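Junda House day room: progress report to the Gridport Fund, February

Thank you again for your patience over the winter. I promised a fuller letter once the new seating was in, and I'm pleased to say it is, so do forgive me if I run on a bit.

The first part of your grant went on the sofas from Martens, which came to us at Flovdale in 3 deliveries, the last of them before breakfast. We had set aside 900 pounds for covers and cushions and have 145 left, which I would like to keep back for cleaning and the odd repair, if you are happy with that. The old armchairs have gone, apart from the pair by the door that people asked us to keep.

Blue-grey was the colour the residents chose, after a good deal of passing swatches up and down the lunch table, and it does sit nicely near the window. The seat cushions are the buttoned sort, and they like a bit of plumping at the end of the day, so that has been added to the evening tidy at 7, along with the curtains and the cups.
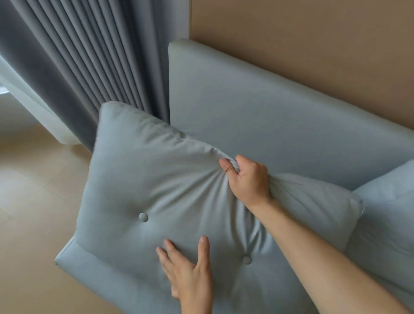 We are still waiting on the two side tables and a decent reading lamp, both ordered and paid for. The carpet can wait until spring, I think. I'll send the receipts on separately, and you would be very welcome to come for a cup of tea and try the sofas for yourselves!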